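Allik Street Costume Loan Closet
Minutes of the spring sort-out meeting, Sunday, May 1, 2022

Minutes taken by me, the secretary, again, so please forgive the asides. Corrections to me before the next meeting, please, and in writing if you can, as I lost the sticky note last time (sorry!).

We started late. The side door at Belldale was locked and the key was in somebody's other coat, so we had most of our chat about parking out on the steps and I'm not writing that up.

1. Last meeting's minutes

Read and agreed, with one change. I had put that the Moon production wanted the top hats back by the weekend. They want us to have them back, they have the hats. Fixed now.

2. Hats and caps

This took up most of the afternoon and I think we all knew it would. The hat shelf has been a heap since November, and when the Pritura players came in to borrow for their baseball comedy they went home with two caps that didn't match and a bonnet they never asked for. I said I was embarrassed by it and I still am.

We agreed that every cap gets looked over before it goes back out on loan. That means the seams inside, the sweatband, the eyelets and whatever is going on at the back. Black ones need extra time by the window, as lint and old makeup hide on dark cloth until the stage lights find them. I brought my clothes brush and two of you asked to borrow it, so could whoever has it now please bring it back?

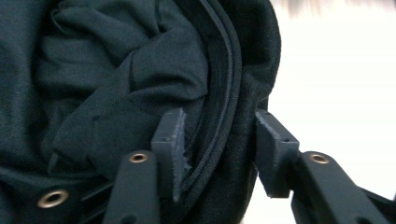
There was a long talk on whether zippers and metal fittings should be on the check sheet too. I was in favor! A stuck zipper the night before a show is a horrible thing, and I have cut a child out of a dragon. It was pointed out that the sheet is already two sides long. We settled on one line, "fastenings and metal bits," with a box to tick, and anything rusty or bent goes in the mending basket with a tag on it.

Washing was next. Structured caps are not to go in the machine any more, whatever the label says. We lost the shape on a whole set that way. Spot clean with a damp cloth, stuff the crown with tissue, leave to dry away from the radiator. I offered to write this on a card and tape it up over the sink.

Then the question of how to keep them. One view was nesting them in a long row in a box, one was pegs, and I went on for a while about stands. The row saves the most space by far. Pegs poke a bump in the crown (they do, I have the bonnets to prove it). Stands look lovely and keep the shape but you can only put out a few at a time. After some back and forth it was agreed to use a stand for whatever is being fitted or shown to a borrower, and to nest the rest in the long boxes, brims all the same way.

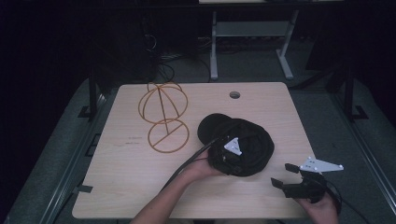
Item 2: a black cap and the wire hat stand on the table.

Agreed: buy 5 more stands if we can get them for no more than $60 all together. I'll look at the secondhand shop first. They should be open wire, as the solid heads are heavy and frankly give me the creeps in a dark closet.

3. Labels

The iron-on ones are peeling. We'll go back to sewn tape, inside the back of the band, with the loan number in laundry pen. There are 36 caps on the old list and I am not going to pretend the old list is right, so numbering starts over as we label. If you find a number already inside, cross it out neatly and don't reuse it.

I asked if anyone would share the sewing. Two hands went up, a third went halfway up. I have put the third one down as a yes.

4. Loan fees

Carried over. We were tired and it was getting warm in there. The fee stays as it is until we've talked it through properly. School groups still borrow free.

5. Late returns

The Pritura box is still out. I'll call them this week. I know they mean well, they brought us a cake at Christmas, but we do need the capes. For anything more than 8 days late it was agreed to phone first and then send the letter. The letter needs rewriting as it is a bit fierce for people we like.

6. Anything else

The light over the far shelves is flickering again. Reported to Belldale, again.

Someone left a pair of reading glasses, green case. They're in the desk drawer.

Could we please stop putting wigs in with the hats. I found one in a bowler and screamed.

To do before next time:
Me: stands, sink card, call Pritura, rewrite the letter
Sewing group: tape and laundry pen, start with the black caps
Everyone: bring tissue paper, any color, creased is fine

Next meeting in the same room, date to go around by email once Belldale lets us know about the hall. Bring a cushion if the folding chairs bother you.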